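17 August 2023

Up at half past five to get the first ferry, which left late. Slept badly on account of the heat and the gulls. Had a banana and the last of the bread standing up in the kitchen and was on the quay by quarter past six with the big rucksack, the tent and the bag of books I said I wouldn't bring.

The crossing to Musthorpe took longer than the timetable says. There was a swell as soon as we were past the harbour wall and I stayed on deck, on the side out of the wind. A man next to me ate a pasty and talked about outboard motors. I didn't feel ill but I didn't feel like a pasty either.

Valdis met me with the van. He has had the exhaust mended and it still sounds the same. We drove straight to the allotments so he could water before the sun got round, and I carried cans for an hour. The beans are nearly over. The tomatoes under glass are splitting because he was away for five days and then gave them everything at once. He has a variety called Soleck this year that he got as seed from Reet, small and yellow and rather sour. I liked it. He says it's only good for chutney.
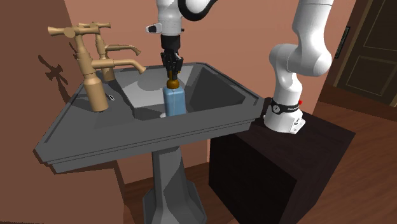 Back at the house by eleven. It's a narrow place, two rooms down and two up, and he has put me in the back one with the window that won't shut. I unpacked, washed a shirt and hung it on the line. Lunch was cold potatoes, an egg and a lot of the sour tomatoes. We talked about his knee, which is worse, and about the path along the cliff, which the council has closed again beyond Norcombe. He has written to them. He showed me the letter and it's a good letter, though too long. I suggested taking out the second page and he said the second page was the point.

In the afternoon I walked to Norcombe on my own. It's an easy way round by the lane if you don't mind the hill, and the hedges are full of blackberries, not ripe yet except for the odd one at the tips. The stile by the chapel has been replaced with a gate. I sat in the churchyard for a while and read some of the stones. The Smits family have a whole row along the north wall, the oldest dated 159 years ago, and the newest has room left on it.

There's a notice in the porch about the autumn walk in October, from Norcombe right across to the lighthouse and back by the shore. I asked Valdis about it when I got in and he said the tide is wrong for it this year and they'll end up on the road. He has told them this as well.

Dzintra and Algirdas came for supper and brought a fish pie, far too big for four. The talk was nearly all about the ferry. The winter timetable is out and there will be no early boat at all from October, so anyone who works on the mainland has to go over the night before or get in late.
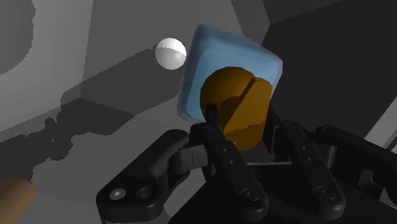
Dzintra said she had worked it out and it would cost her 37 pounds a week more, with the bus at the other end, and that she would sooner give the job up than sleep on her sister's sofa again. Algirdas didn't agree. He thinks the early boat will be back by spring because the school needs it. They've clearly had this out before. Valdis said he would write to the ferry company and there was a bit of a silence.

I said I'd only ever come over in summer and didn't know what the winter was like. Algirdas said it was mostly wind, and that you get used to planning your shopping. He keeps seven bags of flour in the house from November on. I think he meant it.

After the pie we had plums. Then Dzintra wanted to see the moon come up over the water so we all went and stood at the end of the lane, but there was too much cloud and we came back and did the washing-up.

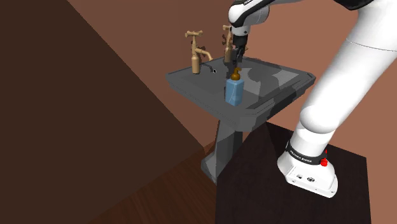 Will I stay on until the end of the month? It depends on Dace, who wants the flat in town for her exams and hasn't told me the dates. I'll ring her tomorrow from the phone box or from the top of the hill, where there's sometimes a signal.

My shirt is dry but has gone stiff. Feet sore on the left side, so it will be the old boots tomorrow. Valdis wants to lift the rest of the potatoes before it rains and I've said I'll dig if he sits on the bucket and sorts them. He has set his alarm for six.

Two chapters read. Wind getting up, and I've wedged the window with a sock.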